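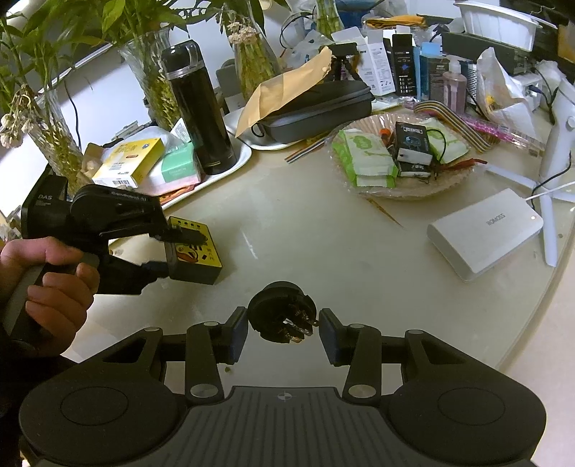

Piroska Simon

# Nondavow Tabletop, Round Edge

The Nondavow is a replacement tabletop for dining and work tables. It comes in a pale gloss finish with a rounded edge on all four sides, and it fits the Carroll trestle, the Carroll four-leg frame, and most other bases with a flat top rail.

We sell the top on its own or with a base. If you already have a base you like, measure the rail before you order. The top needs at least 3 inches of flat rail at each end for the screws to hold.

## Finish

The gloss coat is sprayed on at the Grimov shop and cured before packing. It takes daily wiping with a damp cloth and a drop of dish soap. Do not use scouring powder, steel wool, or anything with bleach in it. These will dull the coat and it can't be buffed back at home.

Gloss shows crumbs and fingerprints more than our satin finish does. Customers with small children often go with the satin. Customers who want a brighter room tend to pick the gloss, and it does throw back a good deal of light from a window.

Fine scratches can be reduced with the Plivberg polish, sold separately. Put a small amount on a soft cotton cloth, work in straight lines, and wipe off before it dries. Deep scratches need a refinish.

## Heat and water

Use a trivet under pots and baking dishes. A coffee mug is fine. Standing water should be wiped up the same day, especially near the screw holes on the underside, where the coat is thinner.

## Specifications

- Width: 37 inches
- Weight: 119 pounds
- Edge: rounded, all sides
- Finish: gloss, pale
- Screws and washers: included
- Base: not included unless ordered as a set

## Fitting

Two people should lift the top. Lay it face down on a blanket, center the base on it, and mark the holes through the rail with a pencil. Drill pilot holes with the bit in the hardware bag. Drive the screws by hand for the last few turns. Over-tightening can lift the gloss on the face side.

If your base has cross braces, check that they clear the underside before drilling. Older Carroll frames have a brace that sits slightly proud of the rail. Ask us for the spacer kit, part 1000, and we will add it to your order at no charge.

## Delivery

Tops ship flat in a crate. The driver brings the crate to the first dry spot inside the door and does not carry it upstairs. Orders placed in October ship with the November load.

Questions about stock or bases go to Kai Mühlbauer in the order office. For refinishing, ask for Ivone Queiroz and have your order number ready.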